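Ticket 906 - Zorkus sim kit, wrist view / grasp offset
Opened 03/01/2023
Product: Zorkus tabletop kit, trial licence (supplied via Grirnik)
Raised by: Saeed Mousavi, Rahimi
Priority: medium, but the trial runs out soon so please don't sit on it
Status: see bottom

## Problem as reported

Pick task on the cup fails more than it should. Arm goes over, comes down, fingers close short of the cup and it either gets nudged or missed altogether. Bowl picks are fine. Plate picks fine-ish. Started after we moved to the new scene pack, old pack was OK on the same machine.

We're looking at the kit for the training room, want to decide before we pay for the full licence. Can't recommend it to anyone while it can't pick up a cup.

## Setup

- Sim only, no real arm connected
- Stock two-finger gripper, not the long fingers
- Wrist view on, overhead view off
- Table scene, default brown top
- Trurneo plugin for the logging, nothing else added
- Fresh install on a clean machine, same result

## Already tried

1. Restart. No change.
2. Reset the scene, put everything back to default positions. No change.
3. Slowed the approach right down. Still short, just slower.
4. Swapped cup for the block from the old pack. Picks fine!! So it isn't the arm.
5. Turned Trurneo off. No change, turned it back on.
6. Deleted the settings folder and let it rebuild. Lost my saved start poses, wich was annoying. No change to the fault.

## Test run

Ran a batch of 300 cup picks overnight with random start positions, everything else left alone. 36 missed clean. Didn't log the nudges seperately, sorry, the plugin puts those under "contact" along with the good ones.

Misses aren't spread evenly. Nearly all of them when the arm starts low and the cup is well ahead of the fingers. When it starts high and comes straight down it gets there.

## First reply from Grirnik support

Thanks for the detail. Could you check the following and post back:

- Which units are set under Scene > Import? The new pack expects metres. If it was brought in over an old project it can keep the old setting.
- Is "snap target to rim" ticked? It should be off for anything open at the top.
- Could you send a wrist view still from the start of a run, before the approach, with the labels overlay switched off.

The block has a closed top so it would pick correctly either way. That would fit with what you're seeing in step 4.

## Reply, Saeed

Units are metres. Checked in the project file as well as the menu.

Snap to rim WAS ticked. Didn't tick it, must come that way with the pack. Unticked, ran a short batch, better but not cured. Bowl picks unchanged.

Still attached. Overlay off, default lighting, stock gripper.

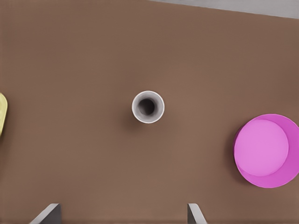

*Wrist view, stock gripper. Target is the white cup, pink bowl at right.*

Gap between the fingers lines up more or less under the cup so I don't think it's a sideways problem. Looks like reach to me - it thinks the cup is nearer than it is. Could be wrong.

Also, while I'm here: can the view be widened? The bowl runs off the right side and there's only a sliver of the yellow thing on the left. Not a fault as such, but people learning on it will want to see what they're about to knock over.

## Second reply from Grirnik support

Agree it's reach. The new pack has a tall cup and the grasp height is being read from the base, so a low, flat approach stops early. Ticking snap made it worse but wasn't the cause.

Please try:

1. Close the project
2. Open the cup's entry in the object list, set grasp height to "mid"
3. Save as a new scene, don't overwrite the pack one (it gets replaced on update)
4. Reopen and re-run from a low start

On the view: yes, Camera > Wrist > Field. You can go up to 9 steps wider on the trial. Edges start to bend at the far end of that so go gently.

## Reply, Saeed

Done. First go it ignored the setting, then I noticed I'd reopened the pack scene and not my copy. My fault. Second go OK.

Low starts now reaching the cup. Haven't done the full overnight batch again, will do it tonight and post the miss count. View widened a bit, much nicer, left it there.

Two things for whoever writes the manual:

- grasp height isn't mentioned anywhere, I searched the whole pdf
- the pack shouldn't arrive with snap ticked if it breaks cups

Otherwise the kit's decent. Quick to set up, scenes load fast, the arm behaves the same way twice. Support answered same day. Would still want the logging to split nudges from proper grasps before we buy, is that Trurneo's job or yours?

## Grirnik support

Trurneo's, but we've passed it on. Manual note raised. Default for snap goes to the pack team as its own ticket.

Leaving this one open for your overnight result.

Status: waiting on customer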